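# Haton Stone Vanity Top with Basin

Item 314 – bathroom range, made to order by Ondard

The Haton is a one-piece vanity top with a tall matching backsplash and a cutout for an under-mounted or inset oval basin. It is sold as a top only. Base cabinets are listed with the Monti range, and mirrors are listed under Dendia.

## Sizes and ordering

The standard top is 69 inches long. Other lengths are cut to order and take 18 working days from the time we have your signed drawing. Please measure the wall at counter height and again at the top of the backsplash, as older walls are often out of true. If the two figures differ, send both.

Faucet holes are drilled before delivery. Tell us whether you want one hole or three, and which side of the top the basin should go on. We can't change the position once the stone has been cut.

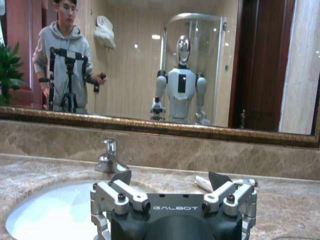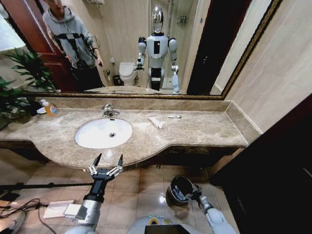

Stone color varies from slab to slab, and the name on the order form covers a fairly wide range. The beige-brown marble seen here has darker veining, and on a long counter the pattern reads quite differently from how it does on a small sample. With the basin set to the left there is a good stretch of stone left over for a soap pump, a dish or a potted plant. A single-lever faucet needs one hole, behind the bowl. If you would like to choose your own slab, ask for Mehrangiz Rostami in the cutting shop, who can send photographs of what is in stock.

## What is included

- Top with polished front edge
- Backsplash, same stone, cut from the same slab where length allows
- Basin cutout and faucet drilling
- First coat of sealer, applied in the shop

The basin, faucet, waste and mirror are ordered separately.

## Fitting

Two people can carry the shorter tops. Anything over 34 inches should be carried on edge, never flat. Set the top on the cabinet dry, check it with a level, and shim the cabinet if needed. Bed it on clear silicone and leave it overnight before connecting the faucet.

## Care

Wipe up soap, toothpaste and cosmetics the same day. Use a soft cloth and a cleaner marked safe for marble. Vinegar, lemon and most limescale removers will etch the polish – sealer does not prevent this. Reseal once a year. Small etch marks can be repolished in place, and we quote for that work by the visit.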